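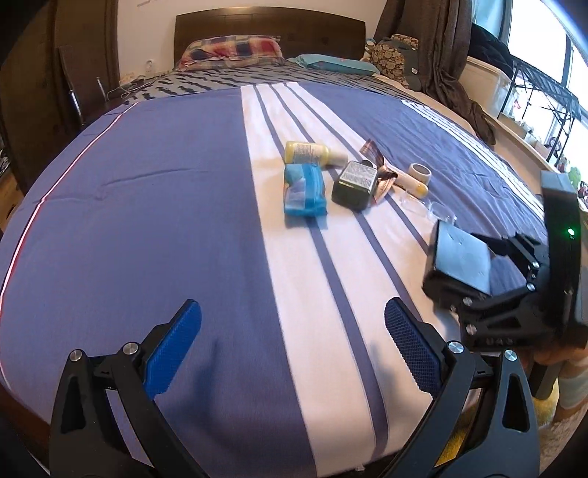
Bedroom bench notes, Filville flat - 2021-01-28

Small items off the bed, first pass. Everything goes on the white band down the middle of the duvet so it shows up, and gets sorted from there. The stripes make a decent guide for keeping things in line, though the cover is soft and the light stuff rolls toward any dip.

Items in the pile worth a note:

Yellow plastic bottle. Won't stand on the duvet, so leave it lying down, label up. Goes in the upright section of the Kadiveck tray once we're at the shelf.

Blue packet. Soft pouch. Flat in the drawer, not wedged on its side like last time.

Dark green square tin. Easiest thing of the lot. Label on top, so it can go at the bottom of a stack and still be read if the stack is offset a bit.

White tube with the yellow cap. Keep with the little white cup for now.

Clear plastic bits. Hard to see on white. Move these to a blue part of the cover before starting next time - I went over the same patch twice looking for them.

Brown and pink packaging. Set aside, decide later.

The flat square box is the awkward one. It's dark and matte, with no good place to write on it, so it needs a paper tag. I've put it down as item 11 on the Iltlow sheet.

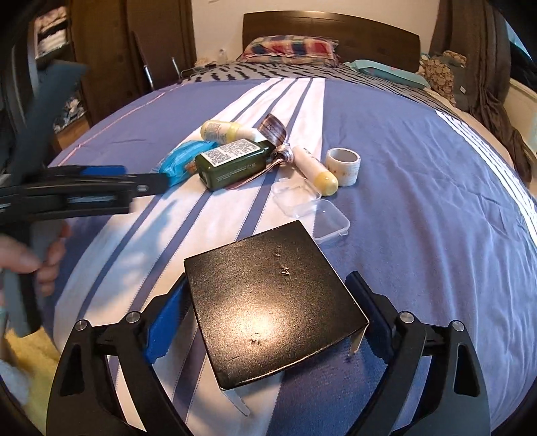

Flat square box, top face. Pale scuffs on it, leave as is.

Drawer insert is 60 mm deep and the tray is 70 mm, so anything that has to stand goes in the tray. Sheet number for this lot is 1038. Please use that on the tags too, the colour of the tag doesn't matter.

Still to do: paper tags, a second small tray for the tube and cup, and find out if the Şimşekoğlu dividers come in a narrower size. Full re-sort of the drawer is down for March. Duvet to be pulled flat before the next pass.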